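Section 3: Setting Up the Ball and Box Table
by Seren Parry

I've put this table together so many times now that I could do it half asleep, but the first time took me most of an afternoon, so I'm writing it down the way I wish someone had written it for me! You should already have your tables up from Section 2. If they still wobble, go back and fix that first.
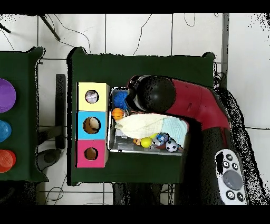

What you'll want within reach

A shallow metal tray with raised edges. A cloth for the table (I use dark green, and the bright toys look great on it). Your toy balls, as mixed as you can manage — a spiky sensory ball, a little basketball-patterned one, a tennis-style ball, a soccer ball. A couple of soft cloths or small towels. And the three colored boxes with the round holes: pale yellow, light blue and pink.

Laying it out

1. Spread the green cloth over the table and smooth it from the middle outward. I let mine hang down a little at the front, but don't go so long that a kid can grab it and pull the whole works down.

2. Set the metal tray on the cloth and give it a gentle push. If it slides around, put a square of that rubbery shelf liner underneath. I buy mine at Kramer, the hardware place on Hodville Road, but any kind will do.

3. Stack the boxes to the left of the tray, pink on the bottom, light blue in the middle, pale yellow on top. Line up the sides and keep all the holes facing the same way.

CAUTION: Don't go any higher than these three. I tried adding another one in August and it came down on my coffee.

4. Put the balls in the tray. I like the spiky blue one and the basketball one up in a corner near the boxes, and the tennis-style ball and the soccer ball along the lower edge, but you really can't get this wrong. Smaller toys can go in the gaps.

5. Now the cloths. Crumple one and drop it across the middle of the tray, then fold the other one and lay it beside the first. Mine are pale yellow and light blue. The crumpled one feels completely different from the folded one, and some kids will skip the balls altogether and go right for the towel (my nephew did this for a solid 2 weeks).

6. Try each ball against the holes before you let anybody loose on it. You want to know ahead of time which ones go in easily and which ones are going to get stuck.

NOTE: If you have very little ones around, take out anything small enough to fit in a mouth. Do this before they get to the table, and check the folds of the cloths while you're at it — little things love to hide in there.

The second table

I keep another table alongside with a dark green top to match. Mine has the round plastic pieces on it, purple, blue and red-orange, set out in a line along the side. They get their own activity in Section 4, so just leave them be for now.

Packing up

1. Feel inside each box before you unstack it, starting at the top.

2. Shake out the cloths over the tray and toss them in the wash if they need it.

3. Wipe the balls with a damp rag. The spiky one takes longer, and I go at it with an old toothbrush.

4. Dry the tray properly, edges too, and store it flat. I made the mistake of standing mine on its side behind a Juritz shelf unit and it picked up a bend that I've never gotten all the way out.

5. Fold the table cloth last. Everything goes in one tote at my house, tray on the bottom, boxes next, balls in a drawstring bag on top.

If a box gets crushed, look at "Mending the Boxes" at the back before you throw it out. Packing tape on the inside corners fixes most of them.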